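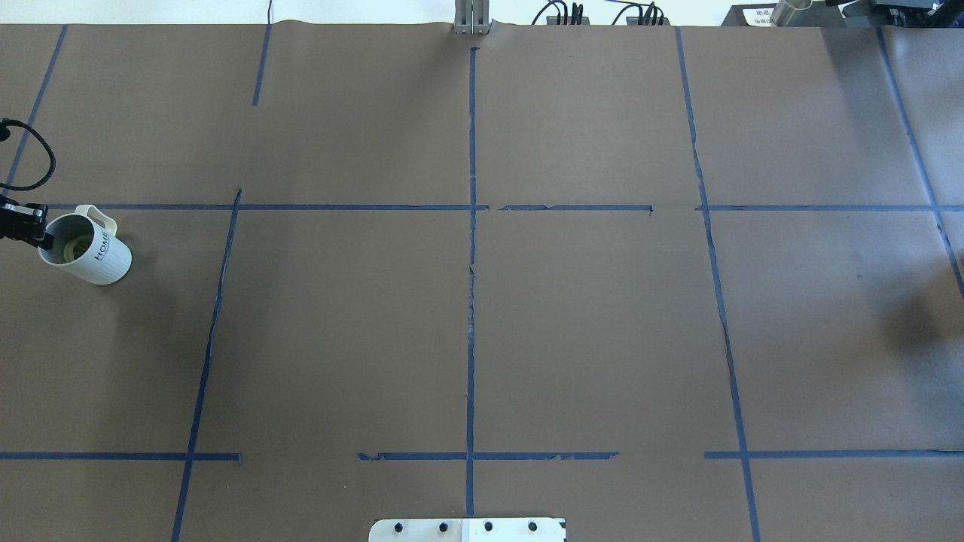
White HOME mug on the Fekete table cover, just below the upper tape line.

Fekete Table Cover with Tape Grid

The Fekete cover is a single large sheet of brown kraft paper for worktables, supplied by Gornoreo together with dark blue painter's tape for marking. It protects the tabletop and divides it into areas where cups, tools and small parts may be set down and found again. The cover is intended for classrooms, laboratories and shared workrooms.

Contents of the set
Kraft paper cover, brown, smooth finish: 6 sheets
Painter's tape, dark blue: 10 rolls
Printed layout guide

Fitting the cover

Clear and wipe the table before the sheet is unrolled. The paper may be allowed to hang over the edges, and it can be cut to fit posts and other fixed parts. Part of the tabletop may be left uncovered for screens, pens and similar items that are in use throughout the day. 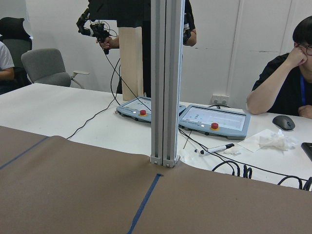
Kraft paper at the foot of an aluminum post, with the white tabletop beyond it.

Lay the center line first and work outward. Short pieces of tape are easier to place than one long strip, and a small gap or step between pieces does not affect use. Slanted lines are acceptable where the work calls for areas of unequal size. Press each strip down by hand from the middle toward the ends.
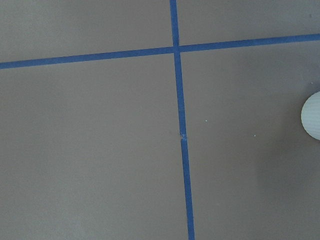 Where two strips cross, the second is laid directly over the first. Tape that has begun to lift or tear should be replaced in short lengths — the remainder of the line can stay in place. Pull old tape back slowly and at a low angle to avoid marking the paper.

Care and replacement

The paper is not waterproof. Spills should be blotted at once, and a sheet that has been soaked should be discarded. In ordinary use at our Pristimstead workrooms, a sheet remains in service for over 30 working days. Unused sheets should be stored rolled, in a dry cupboard.

Orders and requests for other sheet sizes are handled by Folasade Onuoha, Supplies Office. Orders received before the end of May will be filled from current stock.

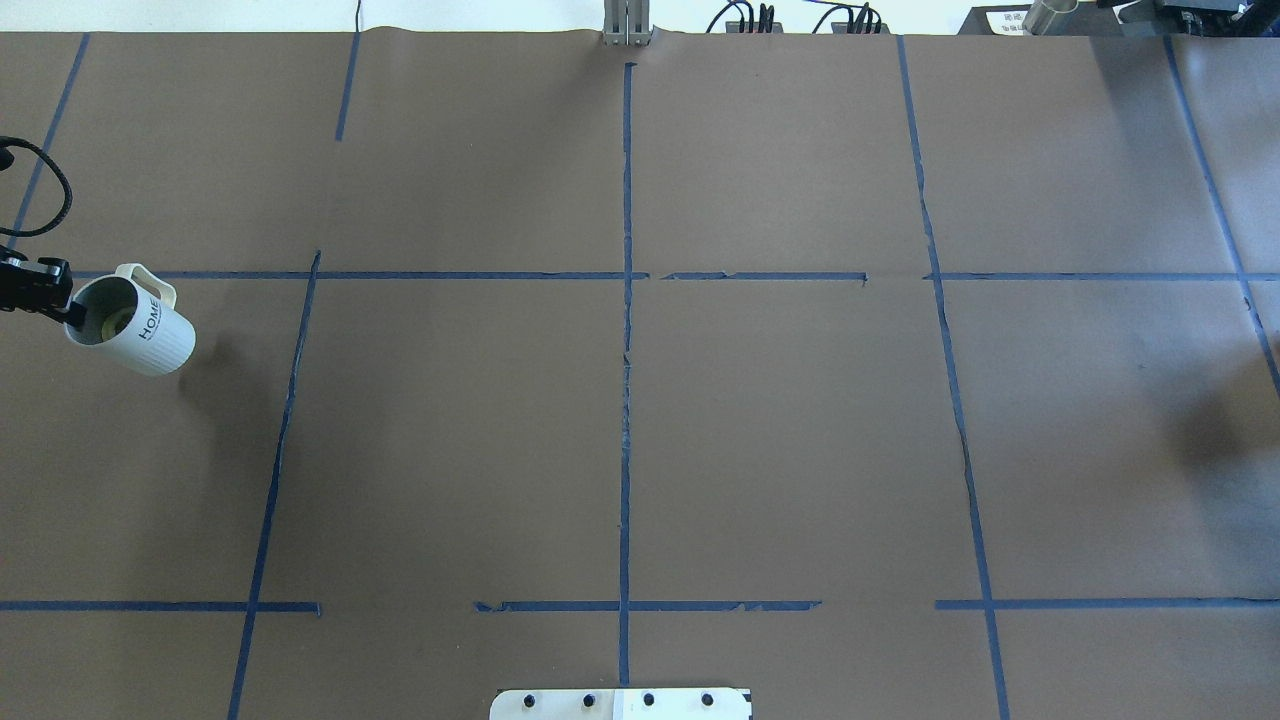 May the sheets be ordered without the tape?
Sheets are also sold separately, in packs of 6, and may be used with any painter's tape of ordinary width.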